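Bernuvgate Reading Room: Acoustic Improvement Works
Progress report to the Katach Fund
Date of report: 23/09/2024
Prepared by: Gerrit Goossens, project lead

Status

Stage two is complete. The absorbent ceiling rafts were hung over the main reading area and the north bay, and the contractor, Smits, has handed over the fixing certificates. The door seals to the stairwell were replaced under the same order. Stage three – the study booths – has not started.

Measurements

Reverberation time was measured with the room unoccupied, using the same source and microphone positions as in May. The mid-frequency result now meets the design target. Low-frequency performance has improved less than the model predicted, and the consultant, Rasadik, is checking the depth of the void above the rafts before issuing final figures.

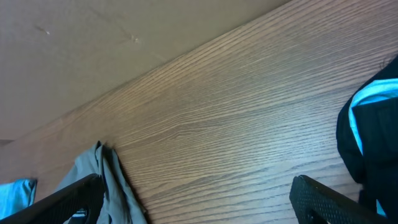

Will the low-frequency result delay the study booths?
The booths are a separate order with their own acoustic rating, so their installation does not depend on the ceiling figures.

Expenditure

Spending remains within the approved budget. The only variation in the period was 3,750 for relocating two smoke detectors that clashed with the raft layout. It was charged to contingency, and the fire officer has approved the new positions.

Open items

Three snags remain with Smits: a loose suspension wire in the north bay, a scuffed raft edge and a missing label on the cable tray. The booth supplier has asked for a revised floor loading note – this is with the structural engineer. Rasadik's final figures will be sent to the Fund with the next claim.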